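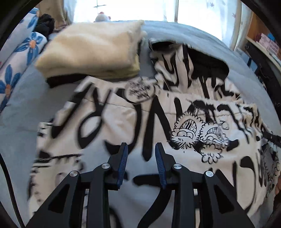
床上摊着的涂鸦印花白布

分类:厨房流水账 > 米饭面条 | 标签:番茄饭、一锅出、夏天不想开烤箱

8月 文/小满在灶边

赶时间,先写,错别字回头改(每次都这么说,哪次改了)。

番茄饭。葡萄牙那种,汤汤水水的,不是番茄炒饭也不是番茄焖饭,上桌的时候还在锅里晃。我连着做了一个多星期,冰箱里现在还有一盒。

起因是楼下Matos那家菜店,老板把软掉的番茄装成一箱一箱贱卖,皮都皱了,有几个已经裂口。我这个人见不得便宜。扛了一箱上四楼,到家才想起来没电梯的房子不能这么买东西。放一晚上,第二天厨房里全是番茄味,甜得有点过头,小飞虫也来了。必须当天处理。

第一锅失败。按网上一个方子,米多水少,出来是一坨红色的干饭,底还糊了。第二锅失败得更彻底,我把水加太多,又不舍得倒,一直煮一直煮,米花了,成粥。勺子插里面能立住。还是吃了,加辣酱吃的。

后来问Inês Vilela。她做饭从来不量,跟她要方子等于要命,语音里全是“放一点”“你看着办”“够了就够了”。我追着问一点是多少,她说看锅。我说我的锅是Trornow那口矮的,她说那就看那口锅。行吧。

但她讲了一句有用的:这个饭不等人,人等饭。米一关火还在吸汤,你以为刚好的时候端上桌就已经干了。要在看着还太稀的时候关火。我前两锅都是看着刚好才关,难怪。

所以自己量了。下面是第五锅的数,目前最满意。

米 241克。别问为什么是241,倒多了,懒得舀回去,结果这锅最好,之后就都这么倒。用圆一点短一点的米,葡萄牙超市写carolino那种,国内可以用东北米,但东北米更黏,汤要多给。长粒香米不行,试过,散,汤是汤米是米,各过各的。

熟透的番茄,六个中等大小的。一定要熟透,硬番茄做这个没意思,酸,颜色也粉粉的不好看。冬天真想吃就用罐头整番茄,别用番茄膏代替,味道会变的很闷。

洋葱一个,蒜三瓣,橄榄油,月桂叶一片,盐,一小撮糖(番茄够甜就不用)。白葡萄酒小半杯,没有就算了。香菜或者欧芹,我站香菜。

高汤或者热水,米的体积的三倍半。用杯子量,量米用什么杯子量水还用什么杯子。热的,要热的。

做法。

番茄底下划十字,开水烫一下,撕皮,切碎,汁水全留着。有人会去籽,我不去,籽旁边那层胶一样的东西最鲜,扔了心疼。箱子里裂口那几个我直接用手捏碎的,捏得到处都是,墙上还有一点没擦掉。

油比你想的多一点。洋葱切细,小火,慢慢炒到软,透明,不要上色。这步我以前老是偷懒开大火,洋葱边焦了里面还是生的,吃起来脆,很烦。蒜后放。月桂叶跟蒜一起放。

倒番茄,加盐,转中火,煮到番茄化掉,油浮在边上,颜色从鲜红变成有点发暗的橘红。这里别急。前两锅我还犯了一个错,就是番茄没煮够就下水,出来一股生味,怎么加盐都救不回来。

倒酒,让它滚一会儿,酒味散了再加热汤。汤开了尝一口,要比你想要的咸一点点,米会把盐吃进去的。

下米。米不洗,或者随便冲一下,我知道很多人看到这里要骂我,但是这个饭就要那点淀粉让汤挂住。搅一下,盖子斜着盖,小火 14分钟。中间搅2次,多了就成粥了。别走开。我的Kiltico电炉最小档也偏大,只能把锅一半挪出去,转着圈挪,像个傻子。

14分钟到了掀开看,米中间还有一丝丝硬,汤在米上面能看到一层,这个时候关火。对,就是这个时候。撒香菜,盖上,摆碗筷,喊人。喊到人坐下来,正好。

喊不来的人活该吃干的。

配什么。这边一般配炸小鱼,或者炸鳕鱼饼。我八月不炸东西,厨房没窗,炸一次头发三天有味。试过几个不炸的:

煎鸡蛋。最省事,蛋黄戳破流进饭里,我中午一个人吃就这样。

沙丁鱼罐头,油浸的那种,鱼捞出来放饭上,油别倒,拿来炒洋葱。这个真的推荐,炒出来整锅饭都有鱼的鲜味,又不腥。辣味的罐头也行,孩子吃就算了。

青椒。跟洋葱一起下,切小丁。Beatriz Coelho说她家的番茄饭必须有青椒,没有就不叫番茄饭,Inês听了说那叫青椒饭。两个人在群里吵了一个下午,中间还发了各自外婆的照片。我没敢说我还放过一勺生抽。

生抽,说说。第四锅放的,半勺,跟高汤一起。好吃的,真的好吃,鲜味厚了一层,颜色深一点点而已。但是不能多,多了就往罗宋汤那边走了。没有高汤只有白水的时候可以这么干。

热量。有人每次都问,我用Trikex那个app输了一遍,整锅是1414千卡,没算鸡蛋和鱼。油我是老实输的。够我家三个人吃一顿,还剩一小盒,自己除。想再轻一点就减油,别减番茄,也别减米然后吃完又去翻饼干,我试过,翻了。

糙米能不能行?能,要提前泡,煮的时间长很多,汤也要更多,口感是另一种东西。有嚼头,没有那种滑。我做过一锅,家里人吃完没说话,下次又问我有没有白的。所以你懂。可以在饭里塞白豆,罐头白豆冲一下,最后五分钟放进去,饱肚子,少吃点米也不觉得。红腰豆也可以,更面一些。

剩饭。放冰箱第二天一定是一块砖,正常。别微波炉直接转。挖到锅里,加热水,用勺子压散,小火煮开,再补一点点盐和橄榄油。能恢复到八成吧。不然就干脆捏成饼,沾点面包糠,少油煎两面,外面脆里面软,我觉得比第一顿还好吃,但是要捏紧,松的一翻面就散,散了就叫炒饭。隔夜饭放凉了要尽快进冰箱,天这么热不要在灶台上搁着过夜。

还有番茄。一箱做饭哪里用得完,剩下的我全部烫了皮炖成酱,什么都不放只放盐,分小盒冻上。以后做番茄饭直接拿一盒,省掉最烦的那步。冻过的水会多一点,炒的时候多收一会儿。盒子记得别装满,我装满了,盖子顶开一个,冷冻室现在红了一片,冰箱抽屉拉不出来。明天在说。

对了,锅。矮一点宽一点的好,深锅上面的米和下面的米熟度不一样。不粘不不粘无所谓,反正汤多不会粘,除非你像我第一锅那样。

有人要我写鳕鱼饼,烤箱版的。等天凉了再写,现在开烤箱我会死。

得去接孩子了。先这样。

评论(6)

橘子皮:昨晚照做了,番茄不够熟,补了一勺糖,好很多。14分钟我家的米还是硬的,又多煮了三分钟,可能火太小?

小满在灶边 回复 橘子皮:可能是米,也可能是火,你尝着来,别死守时间。还有盖子有没有斜着盖,全开的话汤跑的快。

阿柚:米不洗……我妈看到会顺着网线过来

北边的风:沙丁鱼油炒洋葱!!做了两次了,家里那罐放了半年的终于有去处。就是吃完屋里味道有点大,猫一直在灶台下面转

莉莉不吃葱:不放洋葱可以吗,对洋葱过敏。韭葱呢?

小满在灶边 回复 莉莉不吃葱:过敏的话韭葱也别乱试啊,跟洋葱是一家的。直接不放,番茄多煮会儿,胡萝卜擦细丝炒软了垫底也甜的。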